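3.2 Workspace and tool preparation

Operators at the Cevcombe and Votport sites followed a single written protocol, drafted by Minami and Stefanou and revised in December after the first 50 demonstrations were reviewed. The protocol sets limits on what may differ between sites. The work surface must be plain, matte and light in color, and must extend past the target object on the near side. Soft shadows are accepted. Hard shadows that cross the target are not.

Each demonstration starts with the fingers open and the target in view between or beyond them. Figure 4 gives a starting view with a slotted white basket as the target. Low contrast between target and surface is allowed under rule 8, provided the base of the target can be told apart from the surface. 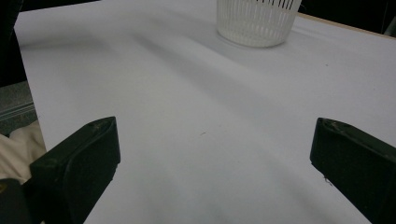 Figure 4. Starting view from the hand-held gripper, fingers open, basket at the far end of the surface. Dust and small flecks on the fingertips fall under rule 9.

3.3 Cleaning and rejection rules

Rule 9 requires the operator to inspect both fingertips before each block of 11 demonstrations. Dust is wiped off with a dry cloth. Scuffs are logged but do not call for a new finger unless the grip surface is cut. Single specks on the work surface are tolerated. Material outside the surface may stay in view if it does not move during the recording. Sarantis and Papadakis applied the rejection rules separately, and Vasilakis settled the cases on which they differed.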